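Silelent Home Movie Projector, Second Edition

Sold by Itent. Ships from our own shelves, usually the next working day.

If you have ever tried to watch a quiet film with a noisy projector humming away on the bookcase behind your head, you already know why we got so attached to this one. We sold the first Silelent for years, and we liked it very much, but we also heard from plenty of you that the fan had a way of making itself known right in the middle of the tender parts. Superhero pictures, fine, nobody minds. A slow family drama with long pauses is another matter! The second edition came to us last October for a long tryout, and we kept it in our screening room all winter before deciding to put it on the site.

What it's like to watch

The picture is warm out of the box, a touch warmer than most, and people who love older films tend to leave it exactly as it comes. Skin looks like skin. Night scenes hold together well in a darkened room, so in those long chases down wet streets you can still tell the coats from the walls. If you mostly watch animation or big bright adventure movies, switch over to the setting called Matinee, which cools the whites and gives the colors a little more push. There is also a setting called Sport. We don't care for it with movies, and you may want to turn off the motion smoothing it brings along before you show anybody a film that way (it makes even the grandest picture look like an afternoon soap).

It will show films at their proper speed from a disc player or a streaming box, and it remembers a separate picture setting for each input. That sounds like a small thing until you've lived with a projector that forgets.

Sound

There is a speaker built in. It's good enough for a cartoon on the bedroom wall, and dialogue comes through clearly, but please do your movies a favor and plug in a pair of real speakers or a soundbar. The audio output is on the back, next to the power socket, and it takes an ordinary cable. If lips and voices drift apart, the delay control is in the Sound menu, second page, and you can nudge it while the film is playing.

Where to put it

Most people set it on a shelf or a low table. For a screen 72 inches across the diagonal you'll want it 7 feet back, give or take what the zoom ring allows, and the focus ring sits just behind the zoom so it's easy to bump one while turning the other. Go gently. The feet at the front screw up and down. Ceiling mounting is possible with the bracket sold separately, and the menu has an option to flip the picture over.

A white wall works. A proper screen works better, and the Clirkov pull-down screen is the one we use ourselves. It hangs flat, it has a black border that makes widescreen films look ever so handsome, and it rolls away when company comes who'd rather talk.

What comes in the box

Projector with lens cap
Remote control and batteries
Power cord, 6 feet
Video cable
Dust filter, already fitted, and one spare
Printed guide with large type

Please note that the carrying bag shown in some older catalogs went with the first edition and doesn't fit this one.

Looking after it

Clean the filter every couple of months if you watch most nights. It slides out from the left side and can be brushed or vacuumed, never rinsed. Let the fan finish running down before you pull the plug. The lens wants a soft cloth and nothing else, so keep the window spray in the kitchen.

Guarantee and returns

Every Silelent we sell is covered for 4 years, lamp included, and you have 19 days to send it back if it just doesn't suit your room. Keep the carton for that long, if you can spare the closet space. Repairs are handled by Gerardo Martinelli at our own bench, and he's happy to talk a question over before you go to the trouble of packing anything up.

Also worth a look

Clirkov pull-down screen, white, black border
Silelent ceiling bracket
Văduva floor cushions, sold in pairs
Spare dust filters, pack of two

Page last updated 25/05/2026
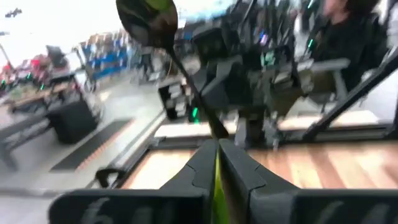 Brynhildur Baldursdóttir wrote that she had hers going for a whole weekend of old westerns and never once reached for the volume to cover up the fan, though she does wish the remote lit up in the dark, and she wanted to know whether the ceiling bracket from the first edition would still fit.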